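## 4. Planning a bowl into a wire rack

I should admit up front that when I started this section of the work I thought the rack would be the easy bit. We already had a grasp planner that was fine with bowls, and a motion planner (Braner, our in-house fork of a much older sampling planner) that rarely complained. So I glued the two together with a little script and expected to be writing up numbers by July. I wasn't!

The trouble is that the grasp planner and the motion planner each optimize for something the other doesn't care about. The grasp planner wants a firm pinch on the rim. The motion planner wants a short path with plenty of clearance. Neither one knows that twenty centimeters later the bowl has to be standing on its side between thin pieces of wire, with the fingers still in there too.

### 4.1 Choosing the grasp from the goal backward

What we do now is run the search from the placement end. We sample poses of the bowl in the rack first, then ask which finger placements would still have a way out after release, and only then check whether the arm can reach those placements with the bowl on the table.
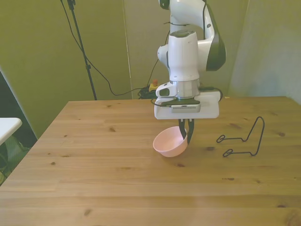
Rim grasps get scored on three terms: distance to the nearest wire at the goal, how far the wrist has to rotate between pick and place, and the expected slip. The slip term is the fussy one. With a small bowl like the pink one in Figure 1, one finger against the right inner rim is enough to change the tilt before there's any real grip, so the planner can't assume that the bowl pose it perceived is the bowl pose it's about to lift. I ended up adding a short re-estimation step right after the fingers close, and I'd put that step ahead of every clever thing we did in the scoring.

**Figure 1.** Fingers inside the bowl, with the wire rack to its right on the table.

We sample 70 goal poses per request and keep the best 28 after the clearance check. Raising either number made the planner slower and didn't make it any better, at least not in a way I could measure.

### 4.2 Seeing the wire

Perception was the part I grumbled about most. Thin dark wire is miserable for depth sensing - you get a few points, then a gap, then a few points belonging to whatever is behind it. A plain point-cloud collision map will happily tell the planner there's nothing there.

Our fix is a small module called Fastov. It segments the wire in the color image, fits a chain of short curves to the mask, and then uses whatever depth points survive to pin those curves down in space. Each curve is thickened into a capsule for collision checking. It's crude, and I kept meaning to replace it with something learned, but the crude version kept working well enough that I never got around to it.
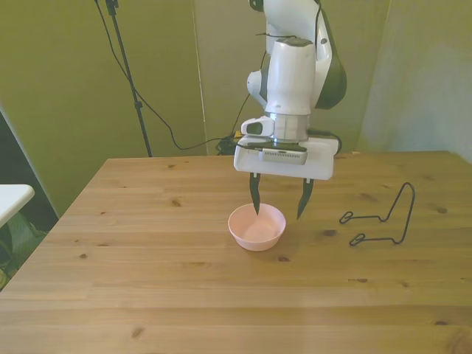

The capsule radius matters more than I'd like. Too thin and the fingers brush the loops, too fat and the planner decides that no bowl has ever fit in any rack. We settled on one radius for the approach and a smaller one for the final stretch, and the switch happens inside the planner so that the controller never sees it.

One more note on the fit: the closed loops at the ends of the arms confuse the curve chain, which likes to cut straight across them. I treat each loop as a filled disc. You lose a little free space that way, but I've never wanted to send a finger through a loop anyway.

### 4.3 Control near contact

For the last part of the motion we hand over from position tracking to an impedance controller. The stiffness drops along the insertion direction and stays high across it, so the bowl can settle against the wire without wandering sideways. The reference keeps moving until the wrist force estimate passes a threshold, and then everything holds still for a moment before the fingers open.
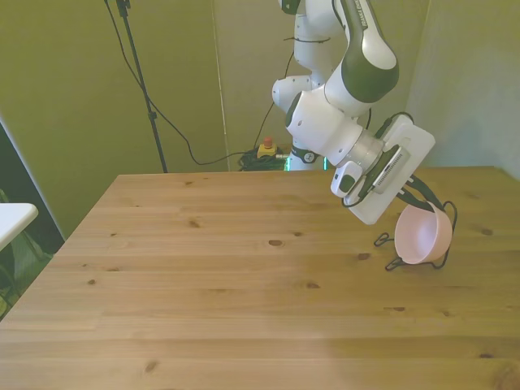

Anwara Hettiarachchi disagreed with that last choice when she read an early draft, and wrote in the margin that the threshold was "doing the job of a model" and would need retuning for every new rack. She'd have the controller compare the force direction with the contact the planner predicted, and stop only when the two agree. I think she's right, and the hooks for it are already in the code, but the results in this paper all use the plain threshold.

### 4.4 Tooling and logs

Every trial is stored as a Bhatia bundle: the joint stream, the images, the fitted capsules and the full planner state, all on one clock. There are 1301 bundles behind this section, and being able to reopen any of them and replan from the middle saved me more time than any other piece of software here - I can change a weight over lunch and rerun the whole lot offline. The viewer, Brolberg, draws the planned path over the recorded images from each camera, and that's how I caught a frame offset that had been quietly spoiling the clearance scores.

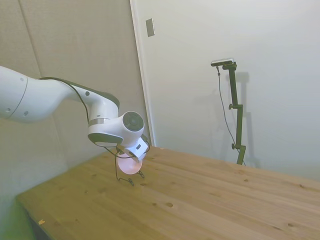
Why not replan continuously during the insertion? Our planner takes 55 milliseconds for a local query, and the contact phase needs corrections faster than that, so we leave those to the controller and replan only when the bowl pose estimate moves past a set tolerance.

Retries use the same path. If the pose check after release fails, the planner gets the new bowl pose as its start, keeps the old list of goals, and drops the one it just tried. The list is kept for the whole trial, so a goal that has been dropped stays dropped until the rack itself is fitted again.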